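6/16/20

Ball bench, Drarnthorpe workshop. Carrying on with the bounce and air loss checks on the basketballs for the indoor season. Rig is the same as last time, drop height unchanged, floor panel wiped down before the first ball went on.

Balls in today: the Kurell match ball (two of them, one new, one with a season on it) and the Matlala training ball, size 7.
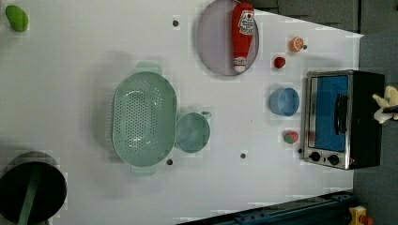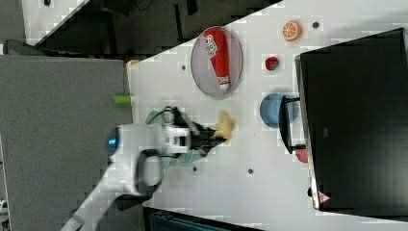 Started with the new Kurell. Pumped to the figure printed by the valve, left it to settle, then did 100 drops with the panels turned a quarter each time. Rebound was steady from start to finish. A couple came off crooked when the ball landed on the valve, which we saw in December as well, so I've marked those V in the log and kept them in.

The used Kurell was lower than I wanted at the start. Topped it up and began again. The first lot of readings for that ball are crossed through, please don't copy them into the sheet. On the second go it made 87 drops before the release jaw slipped and let it go sideways. Tightened the jaw screw but didn't restart, so that set is short. Rebound a bit lower than the new one all the way through. The grip on it has gone shiny on four panels and it feels slick in the hand, though that has no bearing on the drop numbers.

Matlala: 100 drops, no stops. Livelier than either Kurell, and the spread is wider. I would not call it a bad ball for training but a guard moving from this to the match ball is going to notice it on the dribble. Worth asking the club side whether they want the two closer together. If they do, letting a little air out of the Matlala is the cheap way, and we should test that before saying so to anyone.

Weights all taken on the small scale after the drops. Matlala is 600 g, inside what we want for size 7. Both Kurells in the log.

Air loss: all three pumped up again and put on the top shelf with tape over the valves. Gauge reading is written on the tape. Please don't squeeze them or take them out for a shoot at lunch. I'll read them again after the same number of days as the last batch.

The Brorero pump is leaking at the hose end again. You can hear it. New washer helped for the first ball and then it was back. I used the hand pump for the rest and it took ages but the readings held better. Either we get a new hose or stop using it for anything that goes in the log.

Dribble machine: counter stood at 222 when I came in, and nothing in the book to say who ran it or with which ball. I've set it back to zero. Write it down next time, even if it was only a warm-up.

Still to do
Finish the used Kurell set, same ball, same pressure
Drop test on the Matlala with less air
Wet hands grip test, needs the good towels back
Check the backboard sample, the bolts at the left side were working loose
Order needles, we are down to the bent one

Panel floor has a soft spot near the back edge. Moved the drop point forward a hand's width and drew round it in pencil. Use the new mark.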